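Subject: Re: [slowreaders] The Flanagan — worth carrying on?

Hello all,

Austra Rozīte wrote:
> I'm 131 pages into The Hodov Ferry and still no ferry. Does it
> pick up, or shall I give my copy to the charity shop? I liked
> Flanagan's short stories so much that I feel a bit cheated.

Oh Austra, do hang on! I nearly gave up at the same point (the endless business with the uncle's will) and then chapter 11 comes along and I was up until gone midnight. Dasa finally gets to the river, the letters start to make sense, and you find out why Candasetti has been so shifty about the boathouse.
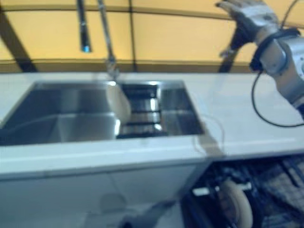 The kitchen sink and tap

I will grant you it's too long. I think he fell in love with his research, and I could have done without the full history of ferry tolls. The short stories never wandered like that. But Dasa herself is wonderful — cross, funny, always in the wrong shoes — and I'd follow her through another book quite happily.
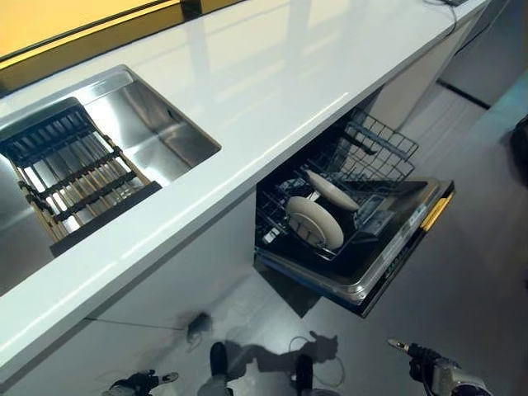
Worktop, with the dishwasher drawer open

What did the rest of you make of the ending? I won't spoil it, but I read the last nine pages twice and I'm still not sure who was on the far bank. My sister is certain it was the brother. I think that makes nonsense of the letter in chapter three, and we've had words about it.

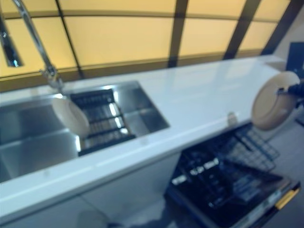

A plate on the rack

Are we still doing the sea stories in September? I've got the big anthology out of the library, all 1,742 pages of it, and I'd like to know which ones we're reading before my wrists give out.

Bye for now,
Maureen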